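How to Seal a Stone Kitchen Countertop Yourself
Updated April 3, 2021

When we moved to our apartment in Drastby, the kitchen had a stone countertop and nobody had taken care of it for years. A glass of red wine left a ring on it the first week. I asked a stone company for a price, and it was more than I wanted to pay for one afternoon of work, so I learned to do it myself. I have now sealed our counter three times and my sister's counter once. I write down the steps in the order I do them.

What you need

A stone sealer for kitchens. I use one from Zellik, but any penetrating sealer which is marked safe for food areas will do. Read on the bottle which stones it is for.
A stone cleaner without acid
Two or three soft cotton cloths, white if possible
A wide, soft brush or a foam pad
Gloves
Painter's tape

Do not use vinegar, lemon or a bathroom cleaner on marble. They leave dull marks, and a sealer does not repair them. I made this mistake near the sink, and the dull spot is still there.

First check if your counter needs it

Not every counter must be sealed. Quartz counters made in a factory usually do not need it, and a laminate with a stone pattern never does. If you do not know what you have, look for a label below the edge or ask the person who sold you the kitchen.

For real stone, put a spoon of water on a clean place and wait 14 minutes. Wipe the water away. If the stone below became darker, it drinks water and it needs sealer. If the color is the same, you can wait and test again in some months. Do the test in two or three places, also beside the stove and beside the sink, as these places wear faster.

Step 1. Empty and clean the counter

Take away everything you can lift, also the small things that you think you can work around. Remove crumbs with a dry cloth. Then spray the stone cleaner, wipe, and wipe again with plain water. Old grease is hard to see on a stone with a lively pattern, so go over the surface with your hand. Where it feels sticky, clean one more time.

If there is old silicone or a drop of paint, use a plastic scraper and hold it flat. A metal blade can scratch marble.

Step 2. Let it dry

The stone must be dry inside, too. I clean in the evening and seal the next day. In March, when our kitchen was cold, I waited one day more.

Step 3. Protect what is next to the stone

Put tape along the wall, around the sink and on the metal edge of the stove. Sealer on steel leaves a film that is annoying to remove. Open a window. 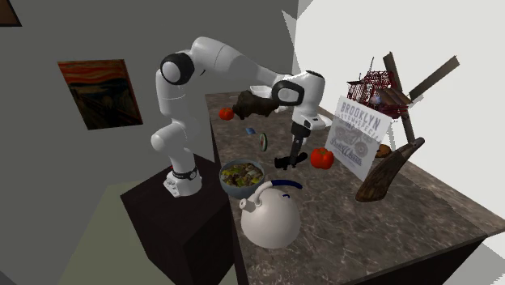
Step 4. Try a small place

Choose a corner that is normally covered, for example behind the bread box. Apply a little sealer, wait as the bottle says, and wipe. Look at it the next morning. Some sealers make the stone a bit darker, and it is better to know it before you do the whole counter.

Step 5. Apply the sealer

Work in parts as long as your arm. Pour a little on the pad and spread it in one direction, then across. The surface should look evenly wet, without puddles. My bottle says ten minutes of waiting, yours may say something else, and you should follow yours. Do not let it dry on top.

Step 6. Wipe it off

Take a dry cloth and wipe until the cloth slides easily. Change the cloth when it becomes heavy. If you find a cloudy place later, put a few drops of fresh sealer on it, rub, and wipe at once.

Step 7. Second layer

Most marble wants two layers. Wait the time written on the bottle between them. For the second layer I need half as much liquid.

Afterwards

Keep the counter dry for one day. Spread the used cloths flat outside to dry before you throw them away, if the bottle says that the product is flammable.

For daily cleaning, warm water and a drop of mild dish soap are enough. Wine, coffee and tomato sauce should still be wiped quickly, because sealer gives you time but it does not make the stone waterproof. I repeat the water test each spring, and so far our counter has needed a new layer every second year.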